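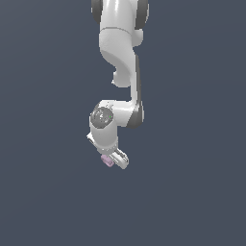 20 de agosto de 2021. Cuaderno del taller, proyecto Cavaver

Hoy solo simulador. Sigo con la tarea de recoger cosas pequeñas y guardarlas, la que pidió Truswood para saber si esto sirve ya en una casa o en un banco de trabajo.

Primera tanda de 50 intentos con el bloque rosa, sin mesa ni gravedad, para mirar solo el agarre. 20 buenos. En los demás los dedos cierran tarde o el bloque gira al subir la muñeca. Khairul Liew cree que es la fricción; yo apostaría por el orden de los giros — en mayo nos pasó algo parecido con la muñeca.

Cambio el retardo de cierre a 100 ms y lo dejo repitiendo 550 veces esta noche.

Sobre la pregunta de fondo: recoger un bloque, casi. Vaciar un cajón revuelto o doblar un trapo, no. Una persona ordena el banco en lo que el brazo tarda en decidir por dónde entrar. Nabila Saragih quiere ponerlo en el informe tal cual y me parece bien.

Pendiente:
— pedir a Wuisan las piezas blandas
— volver a poner la mesa en la escena
— revisar el límite de fuerza de la pinza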